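4.2 Finger comparison

We compared two fingertip designs on the hand-held gripper. The first, called Skendholm after the drawer it lived in, is a molded silicone tip with a curved face. The second, Orkon, is a hard black block with a grippy covering on its inner face. Everything else stayed the same: the same arms, the same trigger spring, the same camera above the fingers, and the same operators, whose enthusiasm was the one variable we did not try to control.

The comparison came out of a practical complaint. In earlier sessions the Skendholm tips did very well on soft and round things and poorly on anything thin and flat. Operators learned to slide a card to the edge of the table and pinch it there, a perfectly sensible habit that we then spent most of August failing to get out of the learned controller. Given a card in the center of the table, the controller would push it patiently toward the nearest edge and, on a bad day, over it. We wanted to know whether a flatter, harder tip would let people pick up the card where it lay, and whether the controller would learn something less scenic as a result.

Each operator completed 100 picks with each design, split evenly between rigid flat objects, small rigid solids and soft objects. Half of the operators started with Skendholm and half with Orkon. A pick counted as a success if the object was lifted clear of the table, held while the operator turned the tool on its side, and set down inside the target area. Regrasping was allowed once. Swearing was allowed without limit and is not reported here.

All picks were made over the same wooden tabletop, under the diffuse lamp described in Section 3. We had planned to use a gray mat, which makes segmentation easier, but the mat was thick enough for the tips to sink into it, and that gave both designs an unearned advantage on flat objects. The bare table is less forgiving to the fingers and, with its grain, to the segmentation as well. We accepted both penalties.

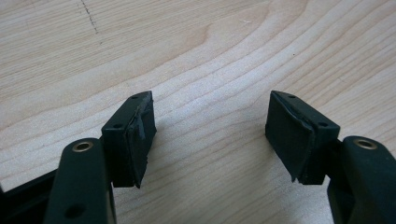

Figure 4. The Orkon fingers on the hand-held gripper, open over the bare table.

Wear was the effect we had thought least about, and it ended up taking most of our attention. Our protocol asked for a visual check of the fingers at the start of each block, with one box on the form marked "OK" and one marked "not OK", and for a long stretch every box said "OK". The covering in Figure 4 gives some idea of how generous that word can be: it is wrinkled and frayed on the left block, and on the right a torn flap sticks out at the bottom corner. None of this stops the gripper from closing. What we had no measure of was how much it changed the friction between pad and object, and a tip whose friction drifts through a study is an awkward thing to compare against one whose friction does not. We have since replaced the form with a short pull test, using a spring scale and a strip of acrylic, and we discard the covering when the pull force drops below a fixed threshold. The pull test takes less time than the argument about whether to do it.

The second problem was alignment. The Orkon blocks are screwed to the finger arms, and the angle between block and arm can be changed before the screws are tightened. We found this convenient in the workshop and less so afterward. With the blocks set parallel at full closure, the tips were easy to use on small solids, but a card tended to rotate out of the grasp. With the blocks set so that the tips met first, cards behaved and the solids squirted out sideways. We settled on the second arrangement, since cards were the reason for the exercise, and fixed it with thread locker before anyone could improve it. The Skendholm tips offer no such choice. They bend to suit the object, and the operator gets whatever contact results.

On flat objects the operators clearly preferred Orkon, and the recordings agree with them. Fewer cards were dragged to the edge of the table, and the median time per pick was shorter. On soft objects the order was reversed. The Skendholm face spreads around a sponge or a folded cloth, while the Orkon block presses a dent into it and then relies on the operator to lift slowly. Small solids showed no difference we would care to defend in front of a reviewer.

The camera view complicates this tidy picture a little. A hard block keeps its outline when it closes, and the pose of both tips could be recovered in almost all recorded images. The silicone tips change shape under load, and the tracker interpreted several firm grasps as partly open ones. We suspect that some of the advantage we would otherwise credit to Orkon in the learned controller comes from cleaner labels and has little to do with mechanics. Raghavendra Poojary argued for separating the two effects by retraining on hand-corrected labels, and was rewarded with the job of correcting them. He corrected 1,550 images. The gap between the designs became smaller after retraining but did not close.

A further caution concerns the operators themselves. By the end of the study they had used both designs many times and had adapted to each, gripping harder with one and approaching lower with the other. The controller inherits these habits along with the data. When we mounted the Orkon fingers on the Pacheco arm and ran a controller trained on Skendholm demonstrations, it came in too high and closed neatly on the air above the card. Lowering the approach by a constant offset recovered a good part of the performance, and we include that corrected version in the comparison in Section 5.

For the remaining experiments we use Orkon fingers for the flat and rigid sets and Skendholm fingers for the soft set – an answer nobody on the project had wanted, as it means changing fingers between sets. The swap takes two screws per side and a pull test. Hardware drawings for both designs, with the block angle marked this time, are included in the supplementary material.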